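Support > Grippers and end effectors > Tickets > 319

Ticket 319: Drive caddy twists in grip, two-finger gripper, teardown cell
Site: Otstead
Opened by: Vaughan Tamihana
Opened: Thursday, August 30, 2018
Status: Open, waiting on pad advice

Hi team. We're comparing two grippers for pulling parts out of old desktop towers, the Sombatkul two-finger and the Rulov parallel one. The Sombatkul is a lovely thing to work with and I'd really like it to win, but it has one habit I can't tune out. When it closes on the hard drive caddy near the ends of the fingers, the caddy rotates a few degrees and then jams on the way up through the drive cage.

Settings when it happens: force 66, close speed 200, controller on the firmware Zestville shipped with the arm. Same arm, same mount and same program for both grippers, apart from the tool offset. 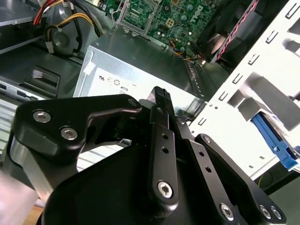 Force was my first suspect, so I started there. Dropping it to 33 made the twist smaller but then the caddy slid. Putting it back up brought the twist straight back. Next I looked at the contact itself. The pads have that grid of small raised bumps, great on sheet metal, and I think on a smooth plastic rail only a few of the bumps are doing any work. The wrist camera is brilliant for this, by the way! You get the finger, the power supply and the edge of the board all in one view, so I can check clearance before I commit to a move. The downside is that the linkages take up a lot of the picture, and my part-finding script kept locking onto the screw heads. I've masked the lower part of the image and it has behaved since.

What I've tried so far, in order:

1. Re-taught the tool centre point. No change.
2. Slowed the close speed by half. Twist still there, just more graceful.
3. Cleaned the pads with alcohol. Helped for a few picks, then back to normal.
4. Moved the grip point toward the middle of the caddy. Best result yet.
5. Swapped to the Rulov. No twist at all, but its body is so wide that it bumps the cage on the approach and the arm faults out.

So number 4 is the one I'm chasing. The trouble is depth.

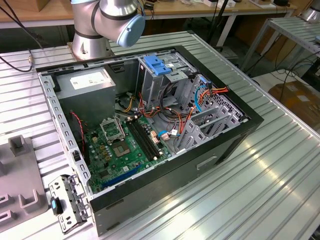 With the tower on its side, the caddy has to come straight up past the cage, and getting the fingers down to the middle means the knuckles end up very close to the steel. I've added a waypoint directly over the bay and a slow vertical move from there, with the wrist turned so the linkages face the motherboard side. That gave me enough room to grip lower, and I did a little dance at the bench when it closed without touching anything.

I also had the overhead camera mounted too low to be much use for this. It's higher now, and the colours are a real help. The caddy and the release lever are both blue against grey metal, so a simple colour threshold finds them faster than the trained model did. I'm keeping the model for the connectors, where there's orange, red and yellow cable everywhere. 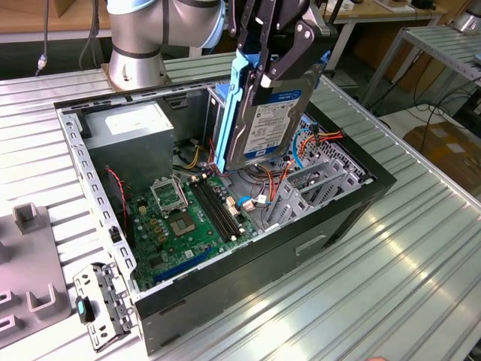 Caddy held in the two-finger gripper, drive hanging vertically over the bay area.

Questions for you:

- Do you make a softer flat pad for this finger? I'd rather not glue rubber over the bumps, but I've got some cut and ready if it comes to that.
- Is there a way to have the fingers close in two stages, light first and then full force? I can fake it with two commands, but there's a pause between them that I'd love to lose.
- Would longer fingers change the force calibration, or is that handled in the controller?

I can send logs for both grippers, and the program too if it's useful. The cell is set up like this until November, so I'm happy to run anything you want tested.

Cheers,
Vaughan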